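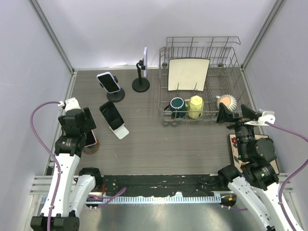

Bimanual policies, phone stands + dish rack: held-out results

kwei_lab
Posted October 25, 2020
Results from the Pellska cell. One policy, two task families (phone onto stand, dishware into rack), trained on 571 teleoperated demos. Evaluation was 80 rollouts on stands and mugs absent from training. The joint policy beat both single-task policies on phone placement. On the rack it was level with the single-task one. Action chunk length was 14 steps for all three.
– Kaiwen Wei

skaslow_user
Was the joint policy trained for the same number of gradient steps as the single-task ones, or the same number of epochs? If epochs, it got more updates and the comparison is off.

kwei_lab
Same steps. Batch size also fixed.

zbednarik
I don't buy the transfer claim. The stands differ a lot in height: a slender pole with a ring light base and a low angled desk stand ask for very different approach paths. If the joint policy wins mostly on the tall ones, you may be seeing better reach coverage from the rack demos and nothing to do with placement. Can you split by stand type?

kwei_lab
Split is in the appendix, second table. The gain is larger on the tall stands, so your reading is possible. It is still there on the low ones.

zbednarik
Smaller, and inside the interval on the low ones. I would call that unresolved.

duricaj
Different point. Wire racks are bad for depth sensors. Thin rods drop out and you get holes exactly where the plate slot is. RGB only?

kwei_lab
RGB only, fixed view plus wrists. We tried depth in April and dropped it.

grosiven
We saw the opposite with a similar rack, but we had over 3,000 demos. Depth helped on plates and did nothing for mugs. Your handles all face left in the photo – is that randomized?

kwei_lab
Yaw is randomized at reset in training. For evaluation we used a fixed list of poses.

zbednarik
Then please post the list. A fixed list can favor one policy by accident.

kwei_lab
Fair. Will upload it with the rollout logs.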